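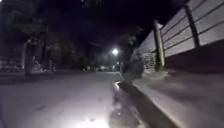

# How to Start Walking After Dinner (and Keep Doing It)

I put off evening walks for years, mostly because I thought of exercise as something you needed special clothes for. Then one October my doctor suggested I try moving a little after supper, and I've been at it ever since. A few people at work in Walville have asked how I got going, so I finally sat down and wrote the whole thing out. Get yourself a cup of tea, I do tend to ramble!

## 1. Pick a route you can do half asleep

Start small. My first loop was 788 steps from the front door to the mailbox at Bramier and back again, and I was quite proud of it. Choose streets you already know from the daytime, with a decent sidewalk and a few lamps along the way. Walk the route once in daylight and look for raised slabs, low branches and driveways where cars back out. You'll be glad you did when the evenings get short.

## 2. Get dressed for it before you sit down

If I sit on the couch first, I'm done for. So now I put my walking shoes by the kitchen door and change into them while the dishes are soaking. On top I wear:

- a light-colored jacket, or a dark one with a reflective vest over it
- a thin hat once the weather turns
- a small flashlight on a wrist loop

Leave one ear free if you like music or a radio show. I keep mine turned low enough to hear a bicycle coming up behind me.

## 3. Wait a little, then go easy

After a big meal I give it fifteen minutes or so. The first block should be slow, almost a stroll, and then you can pick up the pace until you're breathing a bit harder but could still tell somebody about your day. If you get a stitch in your side, slow down again and let it pass.

Where there's no sidewalk, walk facing the traffic and keep well over to the edge. Point your flashlight at the ground a few steps ahead of you (not at drivers, please, it dazzles them).

## 4. Add a bit each week

I added 275 steps a week, give or take a lazy week, until I reached 2502, and that's where I've happily stayed. My neighbor Masaru Murakami goes twice as far and has calves like a mountain goat, but we set out together on Thursday and he turns off at the Plukosov bakery to do his extra hill. Having him knock on the door has gotten me out on plenty of nights when I'd have skipped it.

## 5. Write it down

I use a plain wall calendar and put a check mark on each day I go. If you miss two days in a row, do the short loop on the third, even if it's only to the mailbox. Rainy nights I march up and down the hallway with the radio on, and yes, those get a check mark too.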